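Archives > Kitchen & Bath List > February > Re: Sealing the counters (again)

Hi all,

Sorry for the slow answer, I've been up to my elbows in boxes and only got back to the list this morning with my second coffee. Yutong Zheng wrote:

> We finally closed on the house in Nirnmont and the kitchen has
> granite all the way around, the brown speckly kind. The sellers
> left no paperwork. I don't know if it was ever sealed, and the
> guy at the hardware store told me to put a fresh coat on every
> spring no matter what. Is that right? Also there's a dull patch
> by the sink about as big as a dinner plate, and I can't tell if
> it's a stain or if I already wrecked something. I have been
> wiping it down with vinegar and water because that's what my
> mother did with everything.
>
> Second question, for later: does anyone have an opinion on
> pulling the old backsplash without hurting the stone? It's
> 4-inch granite, glued on, and I'd love to see tile there.

Yutong, first of all congratulations! And second, please put the vinegar down. Granite will usually put up with it better than marble does, but a lot of what gets sold as granite has other minerals mixed in, and some of those don't like acid one bit. It's also rough on whatever sealer you've got left. A drop of dish soap in warm water, a soft rag, then dry it with a towel. I've done ours that way for years and they look fine. I bought one of those fancy stone sprays once and it smelled like a hotel lobby and left streaks I could only see at supper time, when the light comes in low.

About the sealing. I'd ignore the every-spring thing until you've done the water test. Clear a spot, put down a little puddle the size of a half dollar, and go do something else for ten or fifteen minutes. Come back and wipe it up. If the stone under it has gone dark, it's drinking water and wants sealer. If it looks the same as the stone next to it, leave it alone. Do it in a few places, too, near the stove and near the sink and then way off in some corner where no one ever works, and don't be surprised if they come out different. Ours by the sink drinks like a fish and the far end has never taken a drop.

I made the mistake of sealing ours when it didn't need it, our first winter here. I was so proud of myself. I slopped it on, had lunch, talked to my sister on the phone for an hour, and came back to a haze like somebody had breathed on the whole counter and it just stayed there. The sealer can't soak in if the stone is already full, so it dries on top. Getting it off took me most of a weekend. (What worked in the end was wetting the haze with more of the same sealer, letting it soften for a couple of minutes and buffing like mad with an old bath towel. I got that off the phone line on the back of the can, and I felt pretty silly for not calling sooner.)
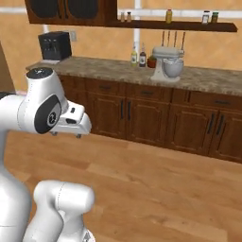
How long should you wait before using the counter after it's been sealed?

Most cans want a full day before you set anything wet or oily on it, though you can usually put dry things back after a few hours; go by the label on yours if it says something longer.

Now the dull patch. Before you call it a stain, try to work out whether it's on the stone or in it. Run your fingernail across it. If it catches on something chalky, that's most likely hard water, and from what I hear the water in Nirnmont could hold up a fence post. I take that off with a plastic scraper held nearly flat, then soap and water, then a bit more scraping. Slow and boring, put the radio on. Please don't use the green side of a sponge, I know it's tempting.

If it's darker than the rest and smooth to the touch, I'd guess oil or soap that has soaked in. Then you want a poultice, which is a grand name for paste. Baking soda and water, thick like peanut butter, spread maybe a quarter inch deep over the spot and a little past it. Plastic wrap on top, tape down the edges, leave it overnight. In the morning take off the plastic and let the paste dry out all the way before you touch it, and that part takes longer than you think. I had to do it 3 times to get rid of a ring from an olive oil bottle. After the first go I was sure I'd only made it worse, and it was just damp.

And if it's dull but not dark, and perfectly smooth, it might be that the polish itself is worn or etched. I don't have a home fix for that. You'd want a stone person with the right pads. We had Zwahlen out for a spot by our cooktop and it cost less than I'd been dreading, and he was done before noon. I don't know if they go out as far as you are but they'd probably know who does.

On the backsplash I'm only half useful. Ours was held on with dabs of silicone and came away in pretty good shape, apart from the drywall behind it, which came away too. Score the joint along the counter first, all the way down, with a fresh blade, and then do it again. Work in from one end with a thin putty knife and wood shims. Lay a folded moving blanket on the counter underneath, because a length of that stuff is heavy and it'll go when it goes. Plan on patching the wall no matter how careful you are. Our tile was the Clistasetti in cream and I'd buy it again, but the edges chip if you rush the cuts, so get an extra box.

Someone on here (was it the person with the Wostia sink?) did the same job with epoxied pieces, and I remember it being a lot uglier. If that was you, would you chime in? I looked through the archive and gave up around message 2998.

Do the water test before anything else, Yutong, and write back with what the patch feels like under your fingernail. I'm off to find the box with the soup pot in it.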